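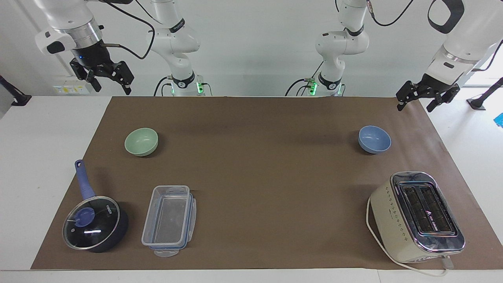

The long table with its brown paper on, pale green bowl toward the back left.

Skultbridge > Work With Us > Current Openings > Tableware Assistant

August – posted by Parveen Janjua

Tableware Assistant (part-time)

Skultbridge keeps a lending collection of bowls, plates, cups and kitchen items, 1175 pieces at present. We are looking for one person to help set out, wash, pack and put away these pieces. The position is in Room 301 and reports to Eun-ji Na.

Pay is $17 an hour. Shifts run from 8:30 a.m. to 1 p.m., four days a week. The schedule for each month is sent out during the last week of the month before.

What the work involves

You will cover the long table with brown paper at the start of a shift and change the paper when it is torn or marked. The paper comes on a roll and should go on as one sheet, with no seams under the pieces. You will pull items from the shelves using the request list, set them on the paper, and check each one for chips, cracks and worn glaze. Anything damaged goes on the cart by the sink with a note.

Small bowls are requested more than anything else, mostly the plain ones in soft colors. Matte finishes show fork marks and fingerprints, so these are washed by hand with a soft cloth and never stacked without a paper liner.

At the end of the shift, pieces going out are wrapped and boxed, and the rest go back to their numbered places. There are 84 shelf sections. Most people know them well after a month – until then there is a printed chart.

What we ask for

– Steady hands and patience with repeated work
– Able to lift a 30-pound box and stand for most of a shift
– Clear handwriting for tags and damage notes
– Comfortable reading a list in English

Experience in a restaurant, store, stockroom or pottery studio is useful. It is not required. Training is paid and takes the first two weeks. Hường Nông does the training and will be on the same shifts during that time.

Please wear closed shoes. Rings and bracelets come off before you handle the glazed pieces. Aprons are supplied.

How to apply

Send a short letter and the names of two people who have worked with you to Gil-soo Han at the Skultbridge front office. Tell us which mornings you cannot work. A résumé is fine but you can also just list your last few jobs. Applicants we want to meet will be asked to come in for an hour, which includes wrapping and boxing a few bowls. That hour is paid.

The position stays open until filled.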